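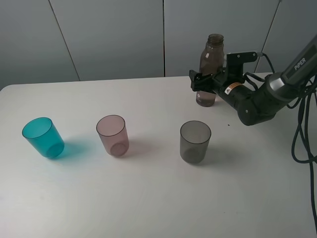
2 min read

I have come around, slowly and with some grumbling, to the colored plastic cup. For years I believed a grown woman's table called for real glasses, all matching, and I owned a set from Grutcombe that I washed by hand and worried over every single evening. Then my neighbor Valentyna Melnychuk had us over for supper one October, and she handed me my water in a pink cup, my husband's in gray, and took the teal one for herself, and that was that for the night. Everybody knew whose was whose!

What I love most (and I know some of you will roll your eyes) is what they do to a plain white table. A teal cup throws a blue-green shadow beside it, the kind of thing you'd pay good money for in a church window, and a pale pink one leaves something so faint you have to bend down to find it. Clear glass never gave me that at breakfast.

My friend Omid Fallahi says plastic makes everything taste like a picnic. Well, I like picnics. He also pours from whatever bottle is handy, straight to the table with no cap on, so I don't take his views on elegance too seriously.

Keep the good glasses for holidays, by all means. Mine are on the top shelf, behind the gravy boat, and I haven't reached for them since spring.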